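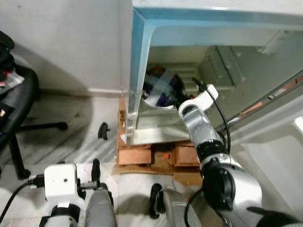 The Ralano fuel saver was an aftermarket device for gasoline cars, sold mainly through used-car dealers and independent repair shops. It was marketed by Ellari, a parts distributor, which claimed that the device cut fuel use by 16 percent in ordinary driving. The claim has never been backed by a published test, and the company has not released the data it says it holds.

Design

The device is a short metal sleeve that clamps around the fuel line between the filter and the engine. Ellari's sales literature says that it "conditions" gasoline before it burns. The term is not defined anywhere in the literature, and the patent application often mentioned in advertising was filed but not granted. Later units, sold as the Ralano 2, added a wire to the battery and a small green light. According to a teardown by the owners' newsletter Irnach, the wire powered the light and nothing else.

Marketing

Ellari sold the sleeve to dealers in cartons, and many dealers added it to the sales contract as a fitted accessory. Buyers of used cars often learned of it only when they read the paperwork at home. The usual charge was $100, including fitting, a job that needs a screwdriver and a few minutes. Ellari has said that over 2,000 cars were fitted with the device. This figure comes from the company alone and seems to count units shipped to dealers, some of which were sent back.

Advertising relied heavily on letters from drivers. Few of the letters gave mileage before and after fitting, and those that did compared winter driving with spring driving, when fuel economy tends to improve anyway.

Testing

The best-known trial was run by Yaroslav Shevchuk, a retired engine mechanic, at the Toft test track on Saturday, April 13, 2019. He drove the same sedan over a fixed route with the sleeve on and then with it off, filling the tank to the same mark each time. He found no difference larger than the normal spread between runs. Ellari replied that the device needs a long "settling period" before it works. The instructions packed with units sold up to March of that year make no mention of one.

Shevchuk's trial has limits of its own. It used one car and one driver, and the fuel was measured at the pump. It can't rule out a very small effect, though an effect that small would be of little use to a driver and would fall well short of the advertised figure.

Refunds

Ellari offered a money-back guarantee, but claims had to include the original carton and a dealer's signed statement that the sleeve had been fitted correctly. How many refunds were paid is not known.

See also

Fuel economy in automobiles
Dealer-installed options
Fuel line magnets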